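Fodach hand gripper: setup and care notes

README for the bench unit
Maintained by Padmavathi Nambiar. Pad procedure by Heikki Partanen.

What this covers

These notes are for the hand-held Fodach gripper kept at the Skutwood bench. They cover the fingers, the grip pads, the brass bushings and the camera check that has to be done before a recording session. They do not cover the trigger handle, which has its own sheet, or the Janevski wrist mount used on the arm. If you are working on the arm, use the README in the Plitanier folder.

The unit was last stripped and rebuilt on 4th March. Anything in the log before that refers to the old fingers, which had flat tips and a different pad size. Do not mix parts from the two sets. The old ones are in a bag marked OLD in the second drawer.

Before you start

Clear the tabletop and wipe it with a dry cloth. Small screws roll, so put a tray down first. You will need:

- 2 mm hex key
- plastic scraper
- isopropyl alcohol and lint-free wipes
- pad sheet, precut
- contact adhesive
- steel ruler
- the log (paper copy, kept with the unit)

Disconnect the battery before taking a finger off. The camera can stay on its bracket, but put the lens cap on while you are using adhesive.

Fingers

The fingers are printed in dark green and come as a mirrored pair. The wedge tips slope toward each other when they are fitted the right way around. If both tips lean the same way, you have two left fingers or two right fingers.

Fit each finger with its screw finger-tight, close the gripper gently until the tips touch, then tighten. Tightening with the gripper open lets the fingers settle at an angle, and the tips will meet on one corner only. Stop when the hex key starts to flex. The print will crack around the screw hole before the screw strips.

Bushings

Check the brass bushing for side play with the finger fitted. There should be none that you can feel. A drop of light oil is enough; wipe off the rest, or it will creep onto the pads. If a bushing has come loose in its housing, replace the housing. We tried gluing one back in and it lasted 13 sessions.

Grip pads

Pads are the part that wears. Look at the upper rim first, where the pad meets the tip of the finger. Light scuffs and frayed edges are normal and can be left alone. Replace the pad if a corner lifts when you push it with a fingernail, or if bare print shows through the gripping face.

To replace a pad:

1. Take the finger off. Do not peel a pad with the finger in place.
2. Lift one corner with the scraper and pull slowly along the long side.
3. Clean off the old adhesive with alcohol and let it dry.
4. Apply adhesive to both surfaces and wait 12 minutes.
5. Line up the pad with the lower edge of the finger and press from the middle outward.
6. Leave it overnight under a weight.

Always change both pads together. A new pad against a worn one pulls objects to one side on closing.

Camera check

Open the gripper fully and hold it over the bare tabletop. Both fingers should be in view at the bottom of the picture, with a wide gap between them and both wedge tips showing. The grip pads should be visible on the inner faces. If one finger is missing or a tip is hidden, loosen the camera bracket and turn it until both are back.
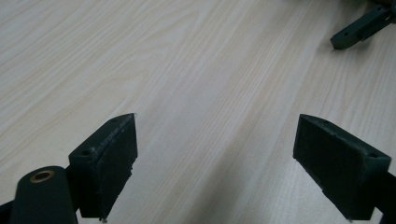
Calibration

Run the open/close routine from the handle menu. The open reading should be 291 and the closed reading 165, with no object between the fingers. Enter both in the log. If the closed reading is high, look for adhesive squeezed out along the pad edge before you change any settings.

Known issues

- Pads cut from the September sheet are slightly long. Trim the upper edge flush with a knife.
- The left finger screw works loose sooner than the right. Check it at the start of each session.
- Bright light on the pale tabletop can wash out part of the picture. Turn the lamp down before touching the exposure setting.

Spares

Spare fingers, housings and bushings are in the top drawer. Write down what you take. When the last pair of fingers is opened, tell Padmavathi so she can print another set.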